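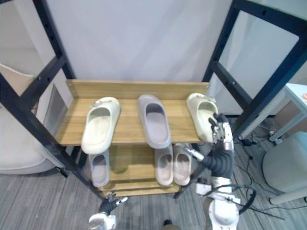
Figure 3. Open rack with a wooden top shelf and black metal frame, holding slides.

3.2 Storage conditions and odor ratings

Household footwear was grouped by where it spent the night: on an open rack, in a closed cabinet, or on the floor near an outside door. Molded slides (Figure 3) were treated as a separate class, as they have no lining and hold little moisture compared with sneakers or boots. The Belbridge survey returned 233 usable forms. Forms that named more than one storage place were assigned to the place used most often in December, when windows are kept shut and indoor air changes least.

Ratings followed the Woltemis scale, which runs from 0 (no odor) to 8. Each pair was rated twice by separate raters, and pairs on which the two differed by more than two points were rated again by a third. This was needed for 40 pairs, most of them lined boots. Ogilvie's earlier objection — that raters adapt to a room within minutes — was met by moving each pair to a neutral room before rating.

Closed cabinets gave the highest median rating for lined footwear. For slides the difference between open and closed storage was small and did not reach significance. Floor storage fell between the two for sneakers but was worse than either for boots, a pattern also reported by Mowat for the Purves homes. Shelf material was recorded but had no clear effect once household size was entered in the model. We did not measure airflow inside the cabinets, and the vent area given by owners was too uneven to use.

Confidence intervals were obtained from 2,000 bootstrap samples drawn by household; a run with 500 gave the same ordering of groups.

Last updated: December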